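Project report, group 4, teaching by demonstration (seat cleaning). Written up Mar 14, 2026, the final numbers are still missing from the table at the end so I left the table out.

## What we wanted

Show a two-arm robot how to wipe down waiting-area seats by doing it ourselves first, with a head camera on. Then do the same job again by remote control and compare. Task comes from Urden, the transit place that lets us use their hall. Arms are the Omutero pair in the lab, the handheld controllers are from Berchtold.

Seats are a nasty shape for this. Curved back, rounded pan, thick soft front edge, and a gap between one seat and the next where stuff collects. Flat tables were last year's project, and those went pretty well.

## By hand

One person wears the camera and wipes, one person keeps the log. Rules we settled on after a bad first day:

- look at the hands the whole time, dont look up to talk
- one hand steadies the seat, the other has the cloth
- start at the back of the pan and pull forward
- do the edges and corners last
- stop, hold still, then stop the recording

We got 125 recordings by hand that we can use. Each one is one seat, start to finish. Longest is under 30 seconds. Threw out the ones where the camera slipped or the cloth left the view.

The dirt is the annoying part. White specks on gray plastic, dim even light, so the clean/dirty label is hard near the shadows. Arm shadow on a clean pan got marked as dirt more than once. We went back and relabeled by eye, slow. The middle seat in the still has specks and small clumps over a lot of the pan, and the one right of it is almost clean apart from a faint smear up by the backrest. The cloth is on the front inner corner there, the spot the arms have the most trouble with.
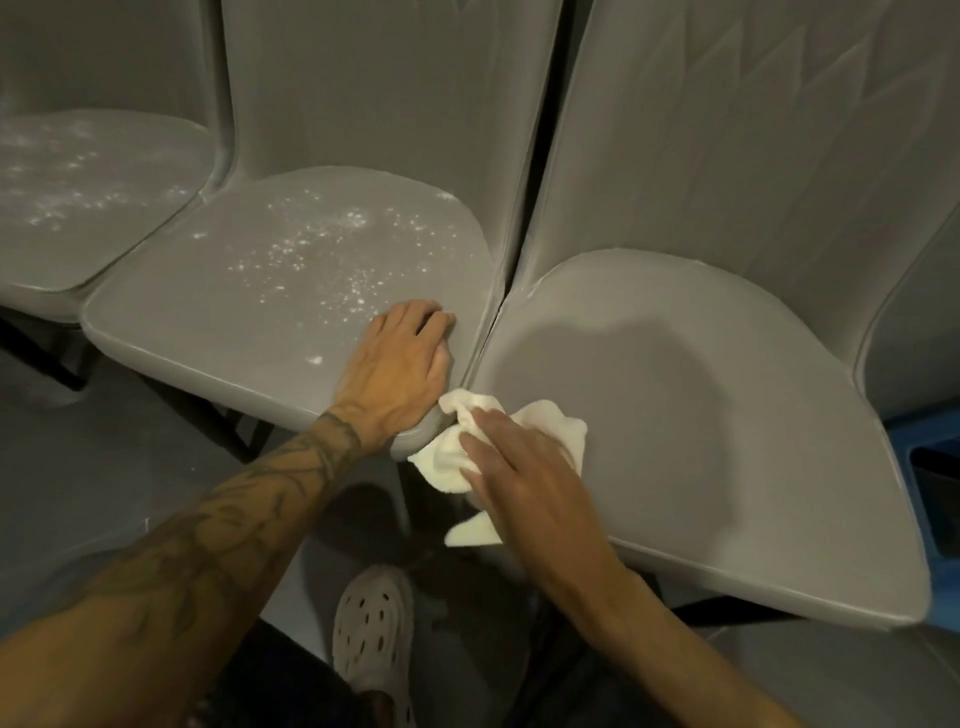 ## By remote control

Same task, now with the controllers. Much slower. A seat that takes a person 20 seconds took us several minutes at the start, mostly from getting the wrist angle wrong over the front edge. Cloth bunches up under the gripper and then you're scraping plastic.

What helped:

1. Folding the cloth twice before handing it to the gripper.
2. Turning the motion scale down near the backrest.
3. Leaving the second arm resting on the front edge, same as we do by hand. It was just floating before and got in the way.

Only 30 good ones this way. Should of booked more lab time.

## Training

Hand recordings first, remote ones after. Hands had to be tracked and turned into gripper poses, and the tracker drops fingers when they go under the cloth. Filled the short gaps, cut the long ones. Also tried remote data only, that policy wiped the air above the pan most of the time.

The mixed one does the open part of the pan fine. Corners and the gap, no. It pushes the cloth toward the gap and then pulls back too early. We think it's the lost fingers but havent tested that.

## Still to do

- redo the hand recordings for corners, with a smaller cloth
- brighter light, or at least the same light every time
- try the seats at Stosstead, different shape, we have access from August
- fix the label script, it still skips the last frame
- add the table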